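Pollex notes: teleop timing and the wrist view

17th September

The second round of demonstrations for Pollex is recorded, so I am writing up what changed before I forget the settings. The first round came to 983 episodes, all collected by remote control with the leader arm, and the policy trained on it had one consistent fault. It hesitated over the tabletop before committing to a reach, sometimes long enough to trip the timeout.

I assumed a network problem and spent two evenings in the training config. The loss curves were unremarkable. Afridi, the replay tool I wrote last November, showed the cause in a few minutes once I plotted joint velocity against episode time. In most episodes the operator (me, nearly always) waited at the start while deciding what to do. The recorder was already running, so the waiting went into the data as a valid action. The policy learned to wait.

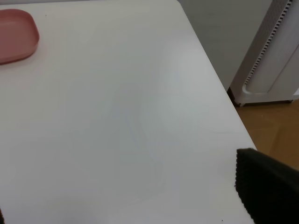 The fix is a velocity gate. Recording is armed by the foot pedal, but samples are discarded until any leader joint exceeds a threshold for 3 consecutive ticks. I also keep a short pre-roll buffer so the first part of the motion survives. Without the buffer the opening sample of every episode has the arm already moving, and the policy then has no example of leaving rest.

Pauses in mid-episode are harder. Some are useful, such as the stop before closing the gripper, when the operator is checking alignment. Others are just a person losing track of depth. I tried trimming both with the same rule and grasping got worse, so the trimming now applies only when the gripper is open and the arm is well above the table. Height comes from forward kinematics and is good enough for this.

The wrist camera matters here too. If it sees mostly white tabletop during a pause, consecutive images are close to identical, and the action labels attached to them may point in different directions. That is a poor thing to average over.
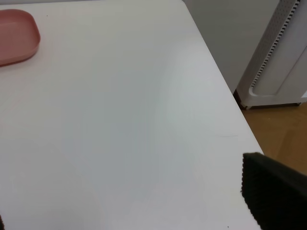

Shoaib Mirani wrote after reading a draft that I was blaming the pauses for something the leader arm causes. In his view a heavy leader makes everyone stop and rest, and he would reduce the friction before touching the recorder. He also asked whether I had tried guiding the arm by hand for the same task.

I had, at Proltthorpe, for a small set. Hand guiding gives smoother paths and fewer pauses, but my forearm ends up in the fixed camera's view, and it has to be masked or the demonstration replayed without me. Replay doubles the collection time, and contact does not always reproduce. I went back to remote control for that reason. He is right about the friction. I loosened the shoulder joint on the leader and added a light counterweight, and long sessions are less tiring.

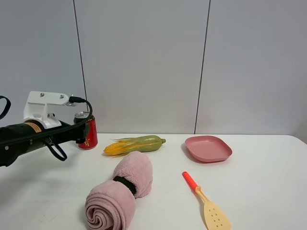 Both rounds together, after gating, come to 2,623 episodes. Each one stores the two camera streams, leader and follower joint positions, gripper command and the pedal state. I kept the ungated recordings on the Brumden drive, which makes it possible to change the threshold later without collecting anything again.

One open item is clock drift between the wrist camera and the joint log. It is small at the start of a session and grows. At the moment I restart the recorder between batches, and the next version of Afridi will resample everything against the joint clock.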